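Collecting Your First 1000 Simulated Grasps
By Rianne Bosman – updated March 2022

Simulated grasps are a great way to get a learning system started, and you can watch every one of them up close! My test object is a green mesh with plenty of curves and a loop on one side.

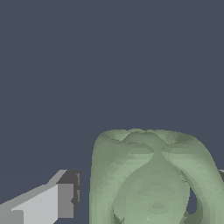 Step 1: Set the start pose

Open the gripper and bring it down until the object sits between the fingers. Leave a clear gap on the left and the right. If a finger touches the mesh before you hit record, reset and try again.

Step 2: Record a small batch

Run 100 grasps first. In Tendden, pick New Batch, choose your mesh and turn on random rotation. Save the finger positions and the wrist view at every step – you will want both later.

Step 3: Label the results

Lift, hold, then mark each try as held or dropped. Keep the drops! My first batch had 28 of them, and they taught the model a lot about curved sides.

Step 4: Scale up

Happy with the labels? Set the count to 1000 and let it run. Damián Orozco wrote a nice script that splits the finished set into training and test folders. Run it before you swap in a new mesh.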